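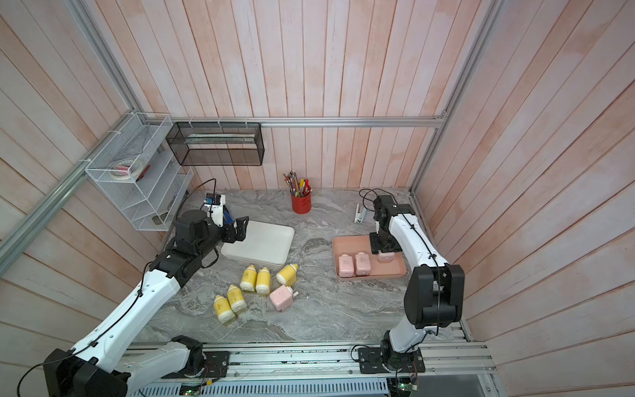 Let Your Robots Fail Out Loud

My favorite robot failure of the year took place in January, and it involved a cable tie. I have been telling people about it ever since, mostly people who didn't ask.

We had a two-arm cell sorting small bottles by color into trays. Pink in one, yellow in the other. It ran beautifully for weeks, and then one arm began stopping dead halfway down to the tray. No crash, no spilled bottles. It just quit, threw a protective stop, and waited for a person to come and press a button.

So a person came and pressed the button. Then another person did. When Mamta Chaudhary finally pulled the log there were 36 stops in it, and 23 of them were at nearly the same wrist angle. She had the cause before lunch! A tie on the wrist cable had been cinched too close to the joint, so when the gripper rolled over to reach the far end of the tray, the cable went tight and the motor felt the pull. The controller took that for a collision, and I think it was right to. Something was resisting the arm.

What went wrong, to my mind, is everything we did in between. Three of us had cleared that fault (I was one of them) and none of us wrote it down. Worse, somebody had raised the force threshold a notch to make the stops go away, and for a couple of days they did. The cable was still being yanked the whole time. Tanveer Mughal cut it open afterward and found the insulation worn through on one side, close to bare copper, on a machine people reach into to stand up tipped bottles.

I love these machines. I love watching two arms share a table without bumping elbows, and I'd put one in every workshop in the country if I could. That's exactly why I get so worked up about the reset button. A protective stop is the best piece of information a robot ever gives you, and most shops treat it like a car alarm.

My proposal is small. Make the reset cost one sentence. Before the arm moves again, whoever is standing there types what they saw - "stopped over pink tray, nothing touching it" is plenty. And nobody changes a force limit alone. Two names go on it, and the old value goes back at the end of the shift unless both people still agree.

Yaneth Llanos thinks operators will type "asdf" and get on with their day. Some will. I'd still take a page of "asdf" with time stamps over what we had, and the odd good sentence will be in there too. We've been doing it for three months now. Last week's log has "cable sounds scratchy" in it, and Mamta was out of her chair before I'd finished reading it to her.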